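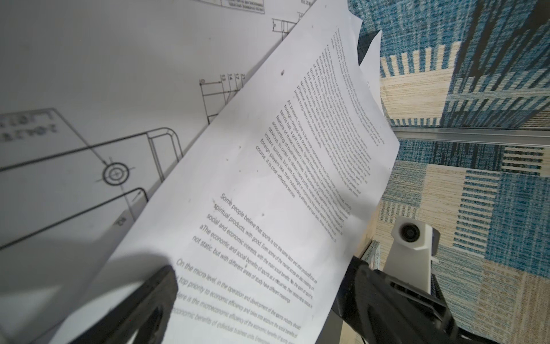
According to Mulwood, our lab partners across the hall, comparing grippers on paper is a waste of a semester, and we should have picked blocks like everybody else. They got their grade in February, so they may have a point.

## What we compared

Two sets of finger tips for the parallel jaws: the stock ones and a softer pair from Skarkton. Each set got 100 tries at lifting a single sheet of printed text. We also ran our controller, Clumari, with the wrist cameras on and then with only the fixed view.

## Results

- Stock tips, wrist cameras on: 70 clean lifts
- Skarkton tips: better on single sheets, worse on anything thicker
- Fixed view only: we stopped early, out of pity

A "clean lift" means one sheet, no tear. Creases were forgiven, or this would be a much shorter report.
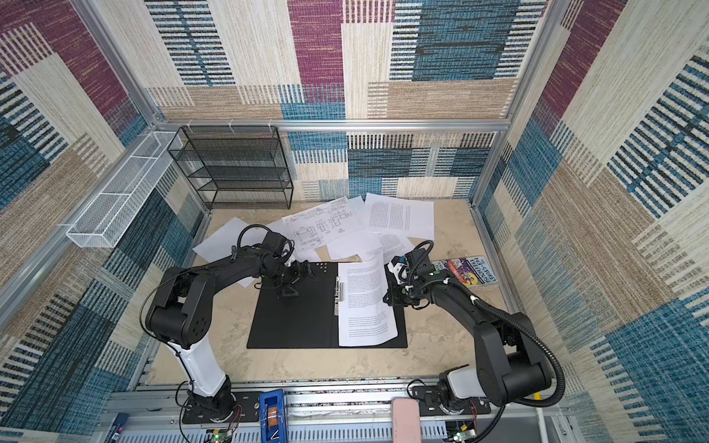 The two-arm setup added a problem we hadn't budgeted for. Each arm plans well enough alone, but near a folder both of them want the same few inches of air. Clumari settles this by making one arm wait. It waits very politely, once for 198 seconds.

## Next time

Fix the waiting rule before touching the tips again. Log jaw force from day one. Stop using the Ó Riain method for scoring creases, which took longer than the lifts did.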